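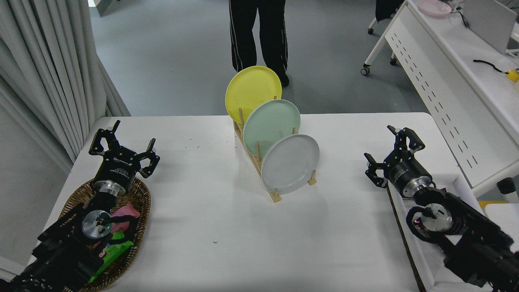
Three plates in the wooden rack, with one arm on either side of the table.

Open Day at the Rivholm Workshop: Gallery

Text and captions by Jade Sawatzky

Rivholm opened its manipulation workshop to the public on a Sunday in February, from 10 in the morning until 4. The front desk logged 193 visitors, which is more than the building has had in a single day before. Most came with family, and a good number had never stood next to a working robot arm.

The main demonstration was the two-arm table. It is part of Otano, the household project Lena Domański has led since it moved over from the Staltano building. Otano is about ordinary kitchen and living room jobs: putting plates in a rack, taking them out again, moving packets from a basket to a tray, folding a dish towel. The jobs are short and the objects come from regular stores. Talks were given in the side room every hour on the hour and ran 20 minutes each.

This page has one picture so far, with notes from the day under it. More will be added once the people in them have signed the release form. If you were there and have pictures you would like to share, please see the end of the page.

The dish rack table

The rack is light wood, with pegs that separate the slots. The plates are yellow, green and gray. Lena uses different colors so that visitors can follow which plate is being talked about. When she says "the green one," people at the back know where to look.

Each arm ends in a gripper with two fingers. A plate in a rack gives them a thin edge to take hold of, and very little room next to it if the neighboring plate is leaning. Lena told the 11 o'clock group that getting a plate out is usually easier than putting one in, where a small error in angle leaves the rim sitting on top of a peg.

The snack packages in the woven basket belong to a different job, the basket-to-tray one. Soft packages change shape when they are squeezed, so the settings that suit a plate don't suit them. Several of the younger visitors asked if they could keep the snacks. There was a separate bowl for that by the coat racks.

Questions from the floor

How long does a job like this take to teach? The plate job used 899 recorded runs, collected over one winter. The basket job used fewer.

Do the arms know what a plate is? Lena's answer was that they have been shown many plates in many positions, and that she would leave the word "know" to somebody else.

What happens when a plate is dropped? The run is marked as failed and kept. Failed runs are looked at every week.

Could it do my dishes? Not at present. Washing is outside the project, and glasses have not been started.

Also on the day

The Soliman table by the window had hand-operated grippers that visitors could try for themselves, picking up blocks and coins. There was a line for it most of the afternoon. Coins were the hardest and a few people stayed until they got one.

The parts display in the corridor had a joint taken apart and laid out in order, with labels. Please note that the label for the second bearing was wrong in the morning. It was corrected at lunch.

The next open day will be announced on the events page. School groups of up to 11 can book a weekday visit by phone, extension 2289, and should ask for Jade. Pictures for this gallery can be left at the front desk on a memory stick with your name on it. Sticks are returned by mail.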